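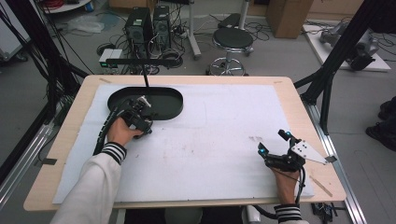
2 min read

Wundwood Shared Workrooms
September 22, 2020

The revised guidance on the care of work tables and table coverings is now in force in all our workrooms. The main points are set out in this thread. The full text is held at the front desk and may be requested by email.

The guidance replaces the note issued in August. Members who printed that note are asked to dispose of it, as the section on cleaning has been rewritten in full.

Tables. Our tables have light wooden tops. They mark easily and should not be used uncovered for any work that involves pressing, scraping or sliding. A white foam board is provided for this purpose and should be large enough to take the whole task, with space at the near edge for the forearms.

Foam boards. A board in regular use will not stay white. Faint brownish smudges and scuffs across the middle, where most of the handling takes place, are regarded as fair wear. Members will not be charged for them and need not report them.

A board should be reported when the surface is torn, when it has bowed and rocks on the table, or when a dent is deep enough to catch a small part. Replacement boards are ordered from Ruotsalainen and normally reach us within 8 working days.

Cleaning. The cleaning of a covered table is the responsibility of the member who has booked it, and should be done before the next booking begins. Loose matter is lifted with a soft dry brush. The board is then wiped with a barely damp cloth, in one direction, and left uncovered to dry.
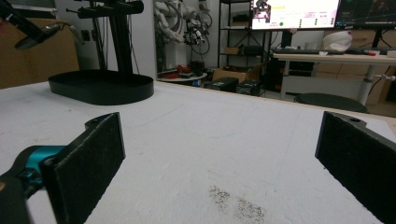 Residue and marks are treated separately in the new text, following several enquiries as to which is which. Marks are part of the surface and will not come away; residue lies on top of it and should be removed. The patch of dark grey speckled residue near the middle of this white tabletop is to be lifted with the brush first and only then wiped. The scattered grey specks may be dealt with in the same pass. The faint scratch lines are fair wear and should be left alone.

Please do not use scouring pads, solvent or kitchen spray on any foam surface. Evberg neutral cleaner is kept beneath the sink in Room 394 and should be diluted as stated on the bottle.

Trays. Shallow trays with a raised rim are to be laid flat on the board. Anything that might roll belongs in a tray. The black oval trays should be wiped out with the table, including the inside of the rim, where dust is commonly missed.

Tape. Tape may be applied to the edge of a table to mark a position. Use Dinik low-tack tape only. Strips that are still needed may remain in place between sessions; strips that have begun to lift should be replaced and any adhesive removed with warm water.

Members have asked whether tape may also be applied to the foam itself. It may not. The outer layer comes away with the tape and the board cannot then be repaired.

Sticks, offcuts and similar items. Thin wooden sticks and other small pieces left lying at the side of a board will be placed in the offcuts box at the end of the day. Members who wish to keep such items should put them on the shelves in a labelled cardboard box.

Shelving. Boxes should be set fully back on the shelf, with the label facing the room. Heavier items go on the lower tiers. Shelves are wiped on the same day as the floors.

Floors. Cables beneath and behind the tables should be gathered and kept clear of the place where a person sits. Please do not pull a cable free in order to sweep. Ask for assistance at the front desk, where a member of staff will move it.

We are grateful to Declan Stockdale, who prepared the revised text, and to Pak-hei Kuo, who tested the cleaning method on used boards from each of our workrooms. Over 20 members also sent comments on the earlier note, and many of their suggestions have been adopted.

A short demonstration of board cleaning will be given on request to any group with a standing booking. Requests should be made at the front desk, stating the room and the preferred time.

Questions on the guidance may be left as replies to this thread and will be answered during office hours.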